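4.3 Activación del registro de accesos en la consola Climness

Antes de empezar, compruebe que la estación electoral tiene instalado el módulo Fastport y que el reloj interno está sincronizado con el servidor de la junta.

1. Inicie sesión con el perfil de supervisor.
2. Abra Seguridad > Registro y marque «Guardar intentos fallidos».
3. Fije el bloqueo de cuenta en 5 intentos y el cierre por inactividad en 20 minutos.
4. Introduzca la clave de firma de 144 caracteres y pulse Validar.

Nota: la clave distingue mayúsculas y minúsculas. Si se pega desde otro documento, elimine los espacios finales.

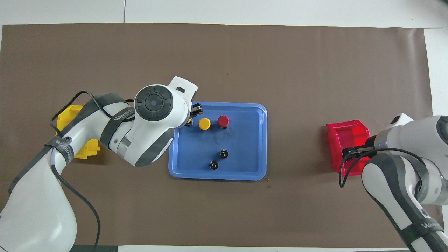 Hélène Ross señala que en su distrito la validación fallaba hasta que desactivaron el proxy Hawthorne, y pide que el paso figure en el manual. Queda recogido a continuación.

5. Desactive el proxy Hawthorne – solo en la estación, no en el servidor – y repita el paso 4 si aparece el código de error 2.
6. Exporte el registro en formato Brerkero y guárdelo en el soporte cifrado.

Precaución: no reinicie la estación durante la exportación. Un archivo incompleto no supera la comprobación de firma y debe generarse de nuevo desde el paso 6.

Para restablecer el proxy, véase 4.4.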